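Fluvex Hand-Held Gripper, Research Kit
Tratar / Data collection hardware / Fluvex
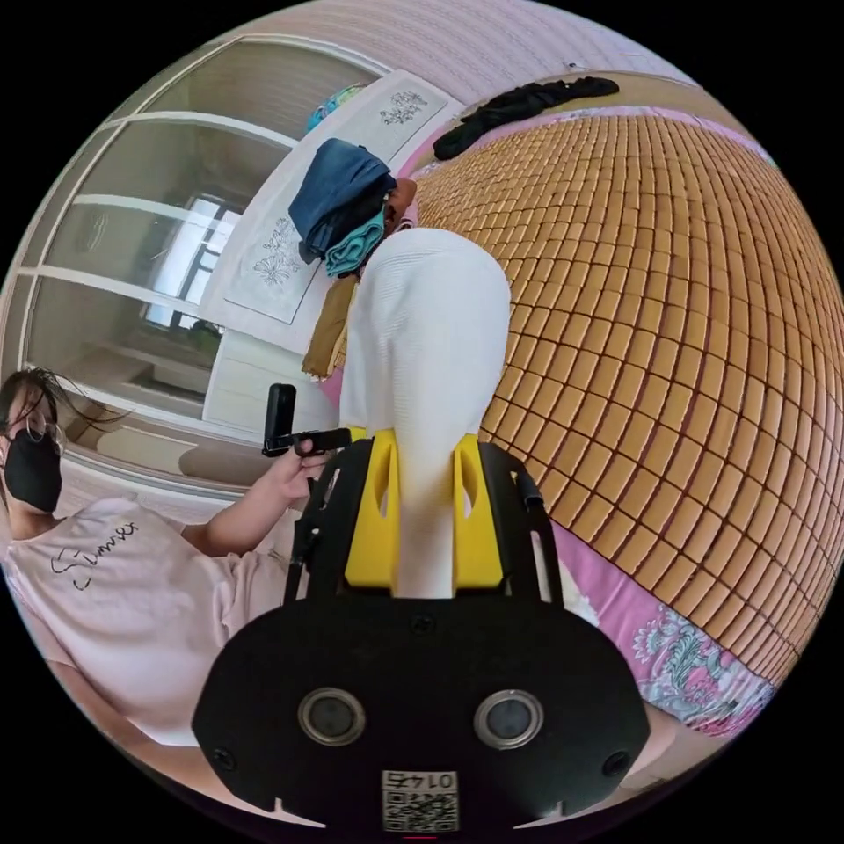 One buyer wrote to us after a first month with the kit that folding was what sold the lab on it, as the policy trained on home recordings handled shirts it had never been shown, and the one trained only on bench recordings did not.

We hear versions of that fairly often, and it matches the result we publish with the kit. This page covers what Fluvex is, the method it was built for, what we measured, and what ships in the box.

What it is

Fluvex is a hand-held gripper for recording manipulation demonstrations without a robot. The operator holds the tool, does the task, and the recording is used later to train a policy that runs on an arm. Clothes, bedding and other soft items are the main use. It also works for rigid objects, but if that is all you do, the Tallham bench unit costs less and is easier to mount.

The body is black. Round lenses are set into the face plate, and each unit carries a small printed code label so that recordings can be matched to the tool that made them. The finger is white with a ribbed surface and sits in a yellow slotted mount. Loosen the mount, slide the finger out, put the new one in, tighten. Please do not glue it.

The method

The study behind this product asked a narrow question: for a fixed number of demonstrations, does it help to record them in lived-in rooms instead of at a lab bench?

We collected 1000 demonstrations of one task, picking a garment up from a pile, laying it flat and folding it twice. Half were recorded at a bench with a plain gray top. The other half were recorded in bedrooms, on beds, mats and dressers, with whatever clothes were there. Operators were asked not to tidy up first.

After screening, 787 demonstrations were kept. The rest were dropped for tracking loss, for a hand covering the lens for too long, or for a garment that left the view and did not come back. Bedroom recordings were dropped more often than bench recordings. Mirrored closet doors and glass were the most common cause -- the tracker picks up reflected features and drifts.

To keep the comparison fair, we trained on equal numbers from each set. Both policies used the same network, the same training length and the same arm. Neither was tuned after we saw the test results.

The result

Testing used 42 garments that appeared in neither training set. Trials were run on three surfaces: a bare table, a mattress with a patterned sheet, and a woven mat.

On the bare table the two policies were close, and we would not claim a difference. On the mattress and the mat, the policy trained on bedroom recordings finished the fold more often. The bench policy usually failed at the first grasp. It would close on the sheet or on the edge of the mat and lift that along with the garment.

Two limits to keep in mind. Dark garments on dark surfaces were hard for both policies, and we did not solve that. We also tested on one arm only, the Magaña seven-joint model, so results on a different arm may vary with its reach and wrist clearance.

The trained weights and the 787 screened demonstrations are included with every kit. The rejected ones are available on request if you work on tracking and want the bad cases.

Recording tips from the study

Start each recording with a slow sweep of the room, at least five seconds, before you touch anything.
Keep closet mirrors behind you or to the side where you can.
Hold the tool level between folds. Fast wrist turns blur the garment edge.
Record in daylight or with the ceiling light on. A single lamp is not enough.
Wipe the lenses before each session with the dry cloth supplied.
Stop and start over if the finger shifts in its mount. The calibration will be off from that point.

In the kit

One Fluvex hand-held gripper
Two spare fingers, white
One spare finger mount, yellow
Hex key for the mount
Calibration card
Lens cloth
Padded case
Download code for the data set, weights and training scripts

Specifications

Weight, ready to record: 709 g
Finger change: hex key, no recalibration if the same finger type is used
Storage: internal, copied off by cable
Software: Linux only at this time

Compatibility

Fingers from the Tallham bench unit fit the Fluvex mount. Tallham lenses do not. The matching end piece for the Magaña arm is sold separately and uses the same finger, so the contact surface in training and on the robot is the same. Adapter drawings for other arms are in the download -- check the bolt pattern on your wrist before you print one.

Ordering

Kits are built to order and ship on Friday. University and school labs can pay by purchase order. Orders of more than one kit come with the units calibrated against each other, so recordings from all of them can go into one training set. If you add a kit later, send us the code numbers of the ones you already have and we will match the new unit to them.

Returns are accepted unopened. Fingers are a wear part and are not covered by the warranty. The body and lenses are covered for one year.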